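The Wundberg Patch

The email came in at 4:40 in the afternoon, which is when people send things they hope will be read tomorrow. Marama Brunton read it twice. Wundberg, the file-sync program that 2385 machines in the county school system ran day and night, had a hole in it. The company called it "a limited configuration concern." There was a patch. Customers were encouraged to apply it at their convenience.

"At our convenience," she said.

Cameron Halliday had his feet on the spare chair. "So it's minor."

"It says limited. It doesn't say minor."

"You think they picked that word on purpose?"

"I think a lawyer picked it."

She had worked with software companies for most of her adult life and had yet to see one describe a fire as anything worse than warmth. When Derkitz lost its password database, the notice had thanked customers for their continued trust. The one before that had arrived under the subject line Exciting Updates.

She pulled up the patch notes. They were four lines long. Improved handling of remote sessions. Stability fixes. Updated icons. Other changes. She read "other changes" out loud, slowly, and Cameron took his feet down.

"We could just install it," he said. "That's what people do."

"Put it on the test box first."

"The test box is from the Cardoso days. It barely runs the old one."

"Then it'll be honest with us."

He went off to find a keyboard for it. Marama opened the Wundberg settings on her own machine and went looking for the remote session page, which had moved since the last version and was now under Appearance. The box marked Allow Remote Sessions was checked. She was fairly sure she had unchecked it in May. She remembered doing it, and she remembered the small annoying chime it made. She also knew what her memory was worth after a long day, so she went to the change log, and there it was, her own initials beside the word Disabled.

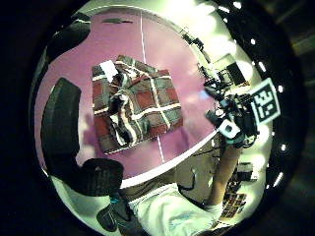 She unchecked it again. The chime played. She closed the window, opened it again, and the box was still empty. She restarted the program and the box was checked.

"Cameron."

"I'm plugging in a mouse."

"Leave the mouse."

He came and stood behind her and she did it all over again, the uncheck, the chime, the restart. He leaned in as if the screen might be lying to one of them.

"Maybe it's only showing it wrong," he said. "The display, I mean. It could be off underneath."

"It could."

"You don't believe that."

"I don't believe it or disbelieve it. Go to your desk and try to connect to me."

It took him less than a minute. Her pointer slid across the screen on its own, wobbled, opened a blank note and typed hi. He hadn't asked her for the password. She hadn't thought to ask what he'd used.

"I left it blank," he called over the partition. "I just hit enter."

Marama took her hand off the mouse, though it made no difference where her hand was. Then she called the Wundberg support line. The recording told her that her call mattered. After 30 minutes of piano a young man came on and asked whether she had tried the patch.

"Does the patch fix it?"

"The patch improves handling of remote sessions."

"I can read. Does it fix it?"

There was a pause, with typing in it. "I'm showing that it's recommended," he said.

"Have you got it on your own computer?"

A longer pause. "We use Kusley here," he said, more quietly, and then seemed to regret it and offered her a ticket number.

She wrote 1127 on the back of an envelope. Cameron had the test box going by then, its fan grinding, and he'd put the patch on it without waiting to be told. He unchecked the box and restarted. It stayed unchecked.

"There," he said. "See? Sometimes things just work."

"Connect to it."

"It's off, Marama. It's sitting there being off."

"Then it won't take long."

He sighed and rolled his chair back to his own desk. She watched the old monitor. For a while there was only the desktop, with its new icons, which she had to admit were nicer than the last ones. Then the pointer twitched.

"Is that you?" she said.

"I'm still typing the address," said Cameron.

She reached behind the machine and pulled the network cable out of the wall.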